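Workshop notebook, framing bench
February 24, 2020

Frames again. I know the last entry said I was done with frames until the Bloxham lot were paid for, but the glue turned up early and it seemed silly to leave the tub sitting there with the lid on.

So, first things first: the Flavico glue. It's thicker than the old stuff and you get a bit longer to fuss with the corners before it grabs, which suits me because I fuss. I did two test mitres on scrap pine and left them in the strap clamp over lunch. One held when I leaned on it. The other let go with a sad little click, and when I looked at the faces I could see I'd starved it (hardly any glue on the end grain, my own fault). Brushed a thin coat on both faces, waited, brushed on another, clamped it again. Much better! Please do it that way if you're using the same tub, and put the brush in water afterwards. Not in the mug.

Paint next. The Cleda pink came out a touch more peach than the chip they sent, and I like it more than I thought I would. It's a colour that changes its mind, warm in the morning by the window and nearly a proper rose under the tubes. Two coats, a light sand between them, and don't go back over the inside lip or it builds up and then nothing will drop in. I had to scrape one lip back with a chisel and it took longer than the painting did.

The Zaluvby order is number 161, in case anyone rings while I'm out. They want frames that can take a print or a piece of cork, so people can switch over when they get sick of one or the other. Lovely idea, and a bit of a nuisance to build for, as cork is fat and paper is thin and the rebate has to be happy with both. I've settled on 2 mm of slack behind the thicker filling. Any more and the whole thing rattles when you shut a door.
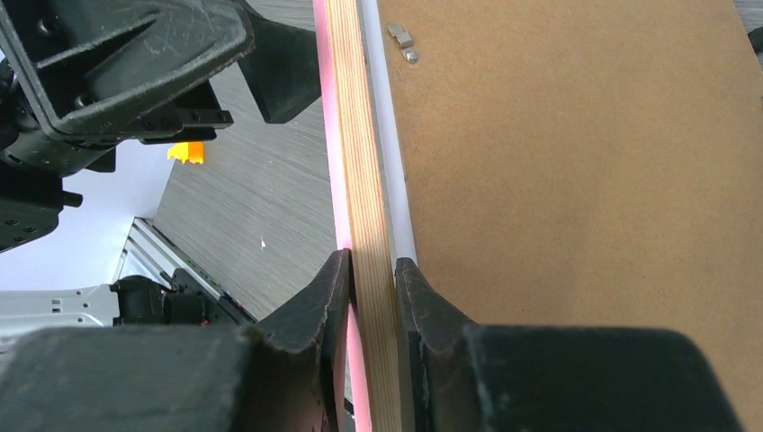
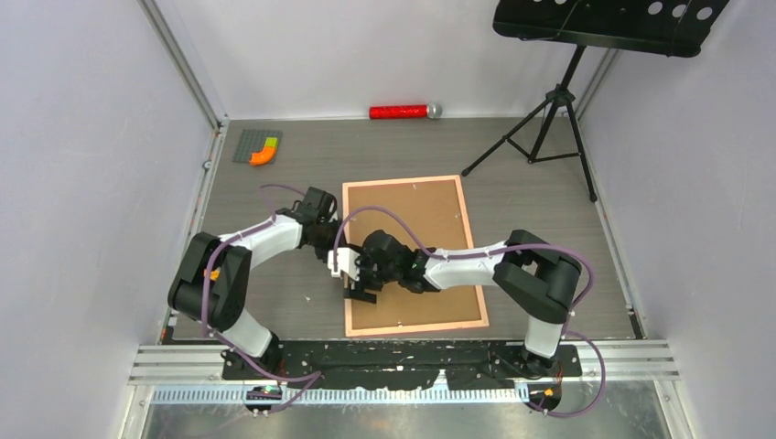
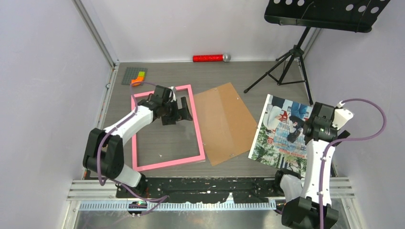 Backing panels are what I really want to get down while I remember. I've gone round and round on them. Plain hardboard is cheap, it's flat and it cuts nicely, but it marks if you so much as look at it, and people do see the back when they're hanging a frame. The brown one lying beside the empty pink frame already has little white specks on it and a few pinholes, and I'd want a cleaner one than that going out to a customer. I could paint the backs. I could also stick kraft paper over them, except then the hanger has to go on through the paper and it puckers round the fixing every single time I try it. For now I'm going to sort the sheets when they come in, keep the good faces for orders and use the marked ones for our own wall.

Hangers. I'm still fond of the small bent metal tab, fixed straight to the panel, though it does make you think about which way is up before you commit. Ask me how I know. Get it even slightly off square and the frame hangs with one shoulder down, and then somebody puts a blob of putty behind the low corner and calls it fixed. I've made a card template that hooks over the edge of the panel, with a hole for the fixing. It's on the nail beside the mitre saw. If you borrow it, it goes back on the nail, and if it gets soggy cut a new one from the cereal box card underneath.

A small grumble about prints. They arrive rolled, they've been rolled for weeks, and they want to stay rolled. Even a slight curl at one corner will catch on the lip as you lower the backing, and then you've got a crease that no amount of wishing takes out. Lay them face down on clean paper under the big cutting mat overnight. I tried the trick of rolling one backwards round a tube and all I got was a print that curled both ways, so don't bother.

Cork is far easier company. It sits where you put it. The only trouble is crumbs, which get everywhere when you trim it and stick to fresh paint like anything. Trim the cork at the other bench, brush it off outside, wash your hands, and only then come near the painted frames. A new blade for every couple of sheets too, as a dull one drags and tears the edge into little bites. I bought a box of 1000 brass pins to go out with the cork ones, a small bag with each, and they're up on the top shelf where they can't be knocked over. Again.

Plywood strips: I cut the offcuts down to see if they'd do as spacers behind the prints. The pale layers along the edge look quite handsome, and it seems a shame to hide them. Might try a frame with the ply edge facing out and just oil on it, no paint at all. Not for Zaluvby, they've asked for pink and pink is what they'll get, but the Bloxham shop may go for it. I'd keep the strips at 52 cm for now as that gives least waste from the sheet we've got.

To do, when I'm back in:
Another tin of the Cleda, same batch if they have it.
Recut the corner that let go, or bin it.
Ring Bloxham about the invoice, and be nice.
Find the good square. It was on the windowsill and now it isn't.
Put felt dots on the bottom corners of the finished ones before they're wrapped.

Left the second test mitre in the clamp overnight. Please don't pick it up to see if it's dry.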